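Abbas Mohammadi prit son poste à six heures et posa les deux mains sur les manettes. Chez Mersha, on appelait ça faire la leçon. Il fallait conduire le robot à distance dans une pièce simulée, lui faire saisir un bol, le reposer, et recommencer jusqu'à ce que la machine sache le faire seule.

Il en était à la démonstration 191. Le contrat avec Plusano en demandait 600.

Au début, en août, il avait travaillé vite. Puis Luldale, le bureau qui relisait les enregistrements, lui en avait renvoyé 64 d'un coup avec une seule remarque : « hésitations ». Il les avait revus le soir, chez lui. C'était vrai. Avant de fermer la pince, il s'arrêtait toujours un instant, comme sa mère devant une casserole chaude. Le robot avait appris l'arrêt avec le reste. Quand on le laissait faire, il attendait au-dessus du bol, sans raison, puis descendait.

- Il faut que tu corriges ça, dit la responsable.
- Je sais.
- Tu as 90 démonstrations à rendre avant la fin de la semaine.

Il en fit douze dans la matinée. À la treizième, il oublia les consignes et bougea simplement les mains. Le bras monta, la pince s'ouvrit, et il se rendit compte qu'il avait retenu son souffle. Il supprima l'essai et alla boire un café dans le couloir. Par la fenêtre, on voyait le port d'Udport et deux grues à l'arrêt.

Au retour, il trouva un message de Luldale. Les douze étaient acceptés. Quelqu'un avait ajouté, plus bas, que le robot s'arrêtait encore un peu et que cela ne gênait pas le client.

Abbas relut la phrase deux fois. Il pensa à cette pause qui allait partir dans des cuisines et des chambres où il n'irait jamais - sa pause à lui, ou celle de sa mère. Il n'en parla pas à la responsable. Il remit la simulation à zéro, attendit que la pièce se charge et reprit les manettes.

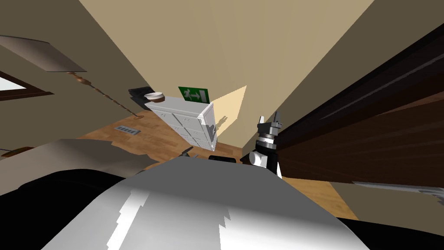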